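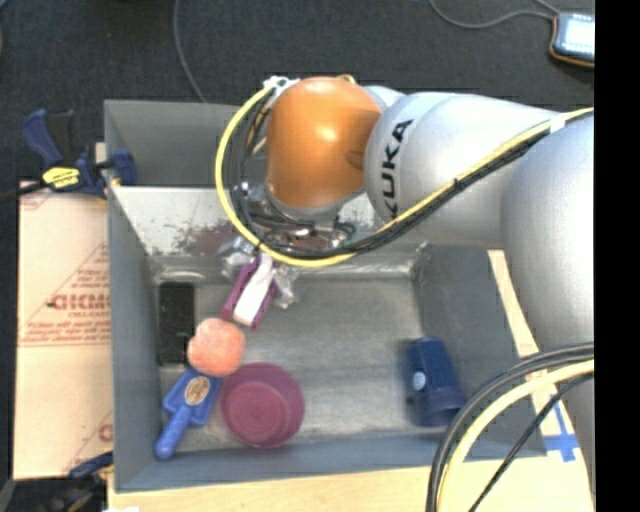 Figure 1. KUKA arm over a gray bin.

Sorting Mail by Hand: Our Term Project
Iqra Farooqui and Liam Foley

We wanted to know how fast people learn a new sorting scheme, and wow, they learn fast! Our 20 classmates each sorted a stack of old postcards into 7 piles by the made-up towns on them (Nevlow and Sollden got mixed up the most). Over the whole of March we logged 4,000 cards and 669 mistakes. Most of the mistakes came in the first few minutes, and we loved watching the piles get neater. Next term we'd like to try it with handwritten labels.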